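The Last Plates

Glykeria had till noon. The landlord said noon, then he said eleven thirty, then he texted a thumbs up to nothing.

Kitchen last. She always did kitchen last and it was always a mistake.

Newspaper, box, tape. The tape gun squealed and took a bite of her thumb. Fine. Wrap the mugs. Don't look at the mugs. Tomoyo's mug with the chip, back of the cupboard, two years and nobody had come for it. Into the box, handle first.

"You want the big pot?" Dirceu yelled from the hall.

"No. Yes. What big pot?"

"The soup one."

"Leave it. No, take it. Take it!"

He took it. She heard it go down the stairs, not in his hands by the sound of it, one flight and a half, then a long quiet and then Dirceu saying sorry to somebody's door.

Her mother had called twice already. The van was 98 dollars till one o'clock and 40 more for every hour after, Katsaros Rentals, no exceptions, there was a sign up by the register and the man had pointed at the sign while she was reading the sign. So. Faster. Spoons in a sock. Knives in a dish towel, tape around that, KNIFES written on it in marker, wrong, no time.

She opened the drawer under the stove and there was the tray. She'd forgotten the tray. Beige plastic, lip all the way around, gray line drawing on the bottom, flowers or clouds, they used to argue about it. Her grandmother said flowers. Her grandmother carried everything on it, coffee, pills, the mail. One time a bird with a bad wing, all the way from the yard to the neighbor who knew about birds, walking slow, not looking at her feet.

Glykeria put it on the counter. It didn't fit any box. Of course it didn't.

And the plates. The good ones, white with the black edge, down to the last few. They'd come out in March for the name day and for funerals and one time for Tomoyo, who ate a grilled cheese off one standing up and said it was the fanciest sandwich of her life.

No more newspaper. Okay. She pulled her gray sweater off and started wrapping with that, one arm in each plate, sort of, like tucking kids in.

Dirceu came back up, out of breath. He had a dent to confess, she could tell.

"Is that it? Is that everything?"

"Just these."

"Here, give me."

He held out his hands and she didn't give him.

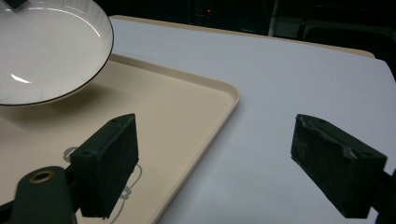
"I'm carrying them," she said. "On the tray."

"Down four flights."

"Down four flights."

He looked at the clock. He looked at the sweater. Then he went and propped the door with his foot, and put his back flat to the wall so she'd have teh whole landing.

First step. The plates talked a little, china on china, under the wool. Second step. She kept her eyes up, straight out over the rail, and her elbows in. Somewhere below a phone was ringing and it was hers, it was in the van, it was her mother.

"Flowers," she said, on the third floor.

"What?"

"Nothing. Get the next door."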